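Lamero Course Notes – Robot Learning from Demonstration
Unit: Collecting Examples on a Two-Arm Cell

Print this page | E-mail this page

Scope

These notes cover how demonstrations are gathered for the tabletop tasks used in the second half of the course. Training itself is covered in the Georgiev unit. Read the section on discards before booking time on the cell.

Terms

An episode is one continuous recording, from the start signal to the stop signal. It contains the joint positions of both arms, the gripper commands, and all camera streams on a shared clock. A batch is a set of episodes recorded with one object list. The Samanton set used in the assignments holds 3937 episodes. Batches in it run up to 106 episodes.

Before recording

Check that every camera stream is live and that the time stamps advance together. A stream that lags is worse than a missing one, as the learner will pair an action with the wrong view. Set both arms to the start pose. Lay out the objects from the list, then change their position and angle between episodes. Small shifts of a few millimeters add little. Turn objects, swap sides, and put some of them partly under an arm's reach.

Recording

Operate at an even speed. Long pauses teach the policy to pause – stop the episode and start again if you need to think. Record at 30 frames per second on all streams. Do not correct a layout by hand while the recording runs. If a grasp slips and you recover it with the arms, keep the episode and tag it "recovery".

Discards

Discard an episode if a hand enters a camera view, if a stream drops, or if the stop signal was given before the arms came to rest. A failed attempt is not a discard. Tag it "fail" and leave it in the batch; the Kermont filter reads the tag at load time.

Labels

Each episode needs a task string and an outcome tag. Write the task string before you record, in plain words, with one verb per step. Name objects by kind and color. "Move the bowl" is too loose if 2 bowls are on the table.

Views

Fixed views give the layout of the table and both arms. Wrist views give the contact area. Both kinds are stored with each episode.

Laptop, mouse and tray layout, fixed and wrist views: 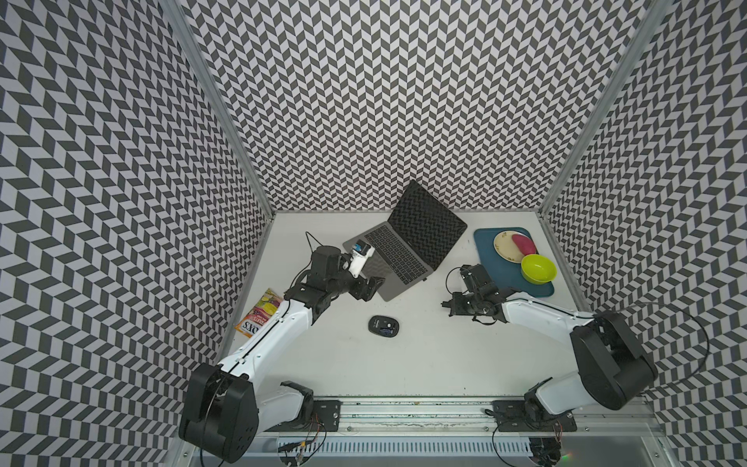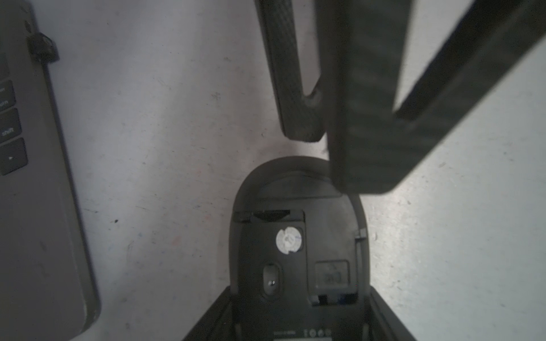
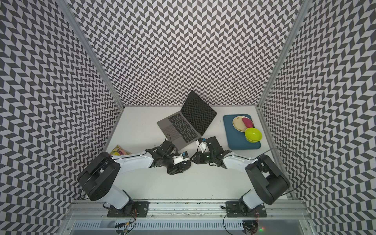 Why keep the fixed view if the wrist camera is closer to the object?

The wrist camera loses the target whenever the arm turns away from it, and it seldom shows what the other arm is doing. A policy trained on wrist views alone tends to search for objects it could have located at the start. The fixed view supplies that location, and the wrist view takes over for the last few centimeters.

This site uses cookies to remember your reading settings. Accept | Manage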